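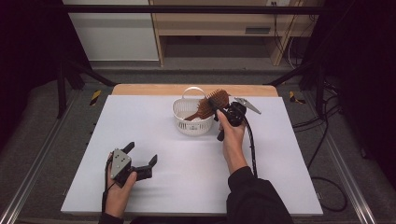

Handout 6: Credits, Counts and the Creator Page

Reading for this unit: the Dralwood page (all of it, including the edit history), the first two chapters of the Besitz serial, and the comment threads saved in the course folder. Skip the trailer. It was cut later by someone else and will only confuse you.

1. What a creator page is

A creator page is a short biography of someone who makes things online: a comic, an audio drama, a run of singles, an animated series with three finished episodes. It usually sits on a fan wiki or a free blog. It reads like an encyclopedia entry and it borrows the tone of one, and I'd like you to be suspicious of that tone from the first line.

Look for the phrase "best known for." Known to whom? On the Dralwood page it appears in the opening sentence and the only source given is the project's own blog. That doesn't make the sentence false. It makes it a claim by an interested party written in the third person.

2. Job titles in a row

Many pages open with a string of roles: writer, voice actor, composer, animator, director. In small projects one person often does all of these jobs. A string of titles still tells you very little until you can match each one to a piece of work. For the Besitz serial, try it. "Writer" matches easily. "Composer" matches the theme, which is a loop that came with the editing software and is credited that way in chapter one. The credit is gone by chapter two. I have no idea why, and I don't think you should guess in your papers.

3. Numbers

The Dralwood page says the series has 237 episodes. The archive lists 155. Before you write that someone lied, work through the usual explanations:

Deleted uploads. Accounts close and hosts shut down.
Renumbering. A "season two" may start at a number the author liked.
Counting shorts, teasers and question-and-answer posts as episodes.
Counting episodes that were announced and never made.

Any of these could be true, or several together. What you can say safely is that the two figures disagree and which page gives which. Most papers I get on this unit pick the bigger number and move on. Please don't.

Play counts are worse. They can be bought, they reset when a track is uploaded again, and different hosts decide differently what a play is. If your argument depends on a play count, find another argument.

4. Hiatus, canceled, finished

These three words get used as if they meant the same thing. A hiatus is what the author announces. Canceled is usually what the fans decide. Finished is rare. The Bukhari audio drama was put on hiatus in April and the wiki marked it canceled within the week, citing a forum post that cites the wiki. Trace it yourselves, it takes ten minutes.

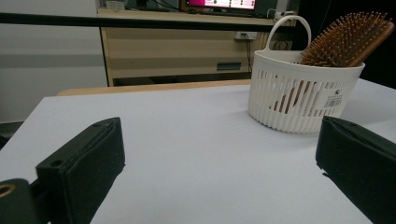
One student objected in class that all this checking is unfair to people working for free, and that a teenager posting a cartoon never agreed to be audited. I take the point about manners. Don't contact creators, don't post your findings on their pages, and leave home towns, ages and legal names out of your work even where a wiki prints them. I take the point about evidence less far. Once a page has been used as a source in a paper, it has to stand up like any other source.

5. Group names

Closeso is credited on several pages as a "studio." I can find no address, staff list or company record, and the earliest use of the name is a signature in a drawing forum. It may be a collective, a pen name, or a label somebody liked the sound of. Write "credited to Closeso" and stop there. "Closeso studio" says more than we know.

6. For the seminar

Bring one creator page of your own choosing, printed, with the date you saved it written on top. Mark every sentence that has a source outside the project itself. If nothing gets marked, bring it anyway.

Response papers are due 23 January 2022, two pages, no cover sheet. Cite the version of the page you read and say if it has changed. Papers that quote the Dralwood introduction as fact will come back for rewriting.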